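PUNSTEAD, August 30, 2018 — The Punstead Herons will open training camp next week with a new coach, a goaltender coming off hip surgery and no clear answer on who will center the second line.

Ulla Haugen, hired in the spring after the Herons missed the playoffs by a single point, said she expects to carry 20 skaters and three goalies through the first week of camp before making her first cuts. The season opens at home in late September against Florkard.

"We have jobs open and everybody knows which ones," Haugen said. "I'm not going to name a lineup off last year's tape."

The biggest question is in net. Taras Tymoshchuk played in 13 games last season before his right hip gave out during a road trip in January. He had surgery two weeks later and has been skating on his own since the middle of the summer. The club's doctors have cleared him for full practice, but Haugen said he will not play in the first exhibition game and might sit out the second.

Tymoshchuk said he feels no pain moving post to post, which was what bothered him most before the operation. He has dropped a few pounds and changed his stance slightly to take pressure off the joint.

"I'd play tomorrow if they let me," he said. "They won't let me."

Without him, the Herons gave up 107 goals over the second half of the schedule, the most in the league. Benoît Pichon, 22, took most of those starts as a rookie and is back to compete for the job. Pichon worked over the summer with a goalie coach in his hometown and said he was rushed at times last year and started guessing on shots from the point.

Up front, the Herons lost their top scorer when Marc Delorme signed overseas in June. Delorme had centered the second line for four years and took nearly every important faceoff in the defensive zone. Shabani Mutiso, a winger for most of his career, will get the first look in his place. Mutiso played center in juniors and filled in there for a handful of games in February.

"The skating part is fine," Mutiso said. "The draws are what I need to get better at. I took a lot of them this summer against my brother, and he cheats."

If that doesn't work, Haugen could move a center up from the third line or look for help after other teams make their cuts. General manager Margaux Maillard said the club has room under the salary cap to add one more forward and is in no hurry to use it.

The defense returns almost intact. All of last year's top four are back, and the coaching staff wants them to join the rush more often than they did under the previous system. Haugen ran an aggressive style in her last job and said it will take most of the preseason for the pairs to get used to it.

Camp will be held at Fleltier Arena, where the ice was put down last week. Morning sessions are open to the public at no charge. The two home exhibition games are ticketed, and Maillard said roughly 2,000 seats have been sold for the first. 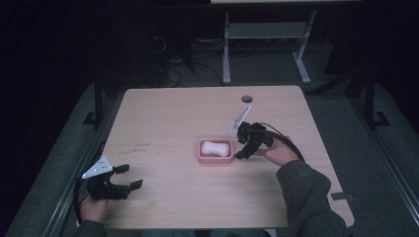
The Herons will hold their physicals and fitness testing the day before the first skate, with players reporting in two groups. Maillard said the medical staff has also gone over the basics for the locker room after a skin infection kept three players out last winter. Towels and razors are not to be shared, and gear has to be hung up to dry after every session. Players are to bring their own soap, and a plain white bar in a dish with a raised rim, like the pink one on the table, is fine as long as only one person uses it. The first group reports at 8 a.m. and the second at noon.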